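Skorville Water Users' Newsletter
Last updated: March

Hot water tempering valves: servicing reminder

Tempering valves in the Warnen units are due for their annual check. The valve blends hot and cold supply so that water reaches bathroom taps at a safe temperature while the storage tank stays hot enough to control bacteria. Scale on the internal element slows its response, and the outlet temperature drifts.

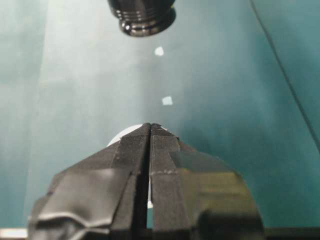

Isolate both supplies before removing the strainers. Rinse the mesh, inspect the check valves for grit and replace any hardened O-rings. Units on bore water should have strainers cleaned every 2 months. Static pressure at the inlets must be balanced; where cold supply exceeds 400 kPa, fit a pressure limiting valve upstream. After reassembly, run the nearest tap until the reading settles and record it on the tag. A valve that can't be adjusted back to its set point is to be replaced, and the old body kept for Tuesday's scrap pickup.
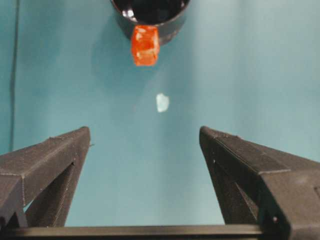
Caoimhe Cronin writes that the tag readings in her block were taken at the kitchen sink, which isn't tempered, and asks that they be redone at the basin. Corrected tags will be issued with the next round.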